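Grunport group newsletter, 5 September 2020

Flidside learns to let go

Readers with long memories will recall that in May we promised a result on the packing problem "shortly." It is now September, which by the standards of this newsletter is shortly.

The question was a small one. If you want a robot arm to learn to drop snack packages into a box, what should you show it? The usual recipe is to bring a person into the lab, hand over the remote controls for the arm, and collect a few hundred tries while the person slowly loses the will to live. The other recipe is to take the arm away, give the person a gripper to hold, and let them do the job at home, on their own table, at human speed. Flidside is our version of the second one. We trained one policy on each kind of data and ran them both against the same set of bagged boxes at the Pruturness lab.

The lab data was clean. Every box sat on the same gray bench under the same lights, and the policy trained on it did very nicely on that bench, under those lights. Then we put a patterned cloth on the bench and it went to pieces. Out of 60 trials with the cloth down, it got the package into the box 4 times, and at least one of those looked like luck. The policy trained on home data, which had seen plenty of busy tablecloths and bright windows, managed 53 out of the same 60.
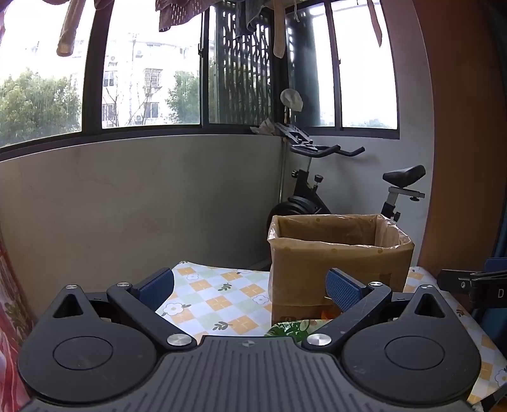
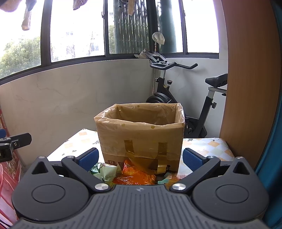

A lined box on a checkered cloth, with the blue finger pads open in both.

Why line the box with a bag at all?
Bags are hard, and real boxes often have them. Clear plastic throws glare, hangs over the rim in folds, and confuses any method that decides where the box ends by looking for a crisp edge. A policy trained only on bare cardboard tended to stop short and let go over the rim, where the package would think about it for a moment and then fall outward.

We should admit to a few things before anyone writes in. The home policy is slower to make up its mind, and it hovers. On one run it hovered so long that the safety timer shut it down with the package still in its fingers, and we scored that as a failure. It also saw more variety in package shapes than the lab policy did, so some of the gap may come from the packages and have nothing to do with rooms. We are rerunning the comparison with matched packages. That will take a while, as the lab people now have to go and find the same brands of crackers.

The part that surprised us was how little home data it took. We cut the training set down to 40 percent of its size, expecting a collapse, and lost only a handful of trials. Cutting the number of different homes hurt far more -- the same amount of data from a single kitchen was barely better than the lab bench. If you are planning a collection of your own, spend your budget on doorbells.

Next up is Carrier, the version in which the arm has to pick up the box afterward and take it somewhere. At present it picks up the bag and leaves the box where it was. The trial logs and the scoring sheet are on the shared drive in the Flidside folder, and the write-up will follow shortly.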